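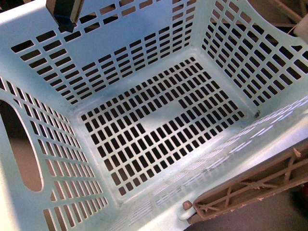 Senyo Laryea wrote in to ask whether a laundry basket can be used to rinse and sort fruit, or whether a proper harvest crate is required. A basket works, provided it is kept for fruit only and prepared as follows.

What you need
Plastic basket with a slotted floor
Soft cloth or towel, enough to line the floor
Mild dish soap
Soft bottle brush
Shallow bin for the sorted fruit

Step 1. Wash the basket
Scrub inside and out with warm soapy water. Run the brush along each row of slots, then rinse until the water is clear. Turn the basket on its side to drain and leave it for 25 minutes.
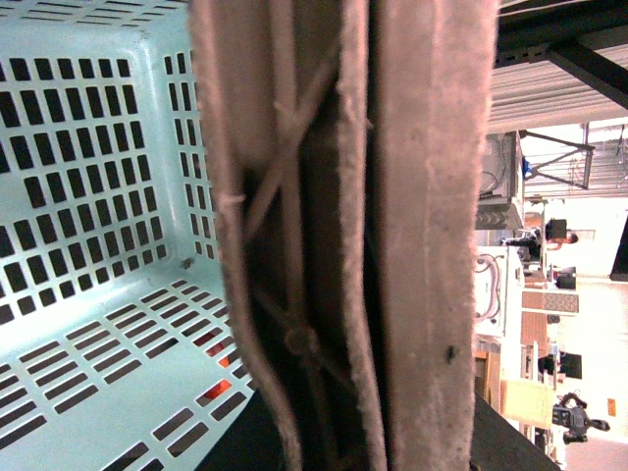
Drying is the step most often cut short. Water stays in the slots after the flat surfaces feel dry, and it will wet the cloth from below. The inside corners need a second check. A rounded corner, where the slotted walls meet in a curve, wipes clean in one pass, but small dark specks do settle on the plastic near it. Remove these with a damp fingertip before lining.

Step 2. Line the floor
Lay the cloth flat, one thickness only. A folded cloth blocks the floor slots and holds water against the fruit. Do not line the walls.

Step 3. Load and rinse
Place fruit in a single layer, stem end up. Use cool water at low pressure. A hard spray drives the fruit against the slot edges, and the marks show by the next morning. For stone fruit, limit each load to what fits without touching. Let the basket drain for 7 minutes between loads.

Step 4. Sort
Lift each fruit by its sides and turn it once. 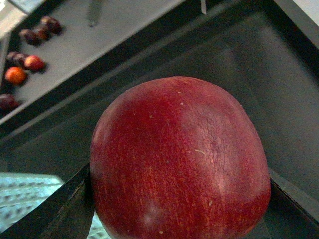 Check the shoulder first, then the stem end, then the base. Fine, dry surface cracking is cosmetic in most cases — press beside it lightly, and if the flesh is firm, the fruit can be stored with the rest. Soft spots, open splits and any leaking juice go to the kitchen for use the same day. Keep sound fruit in the bin in one layer, with no lid, until fully dry.

Step 5. Store the basket
Wash the cloth separately, without fabric softener. Rinse the basket and store it upside down. Replace it when a slot cracks through to the next one.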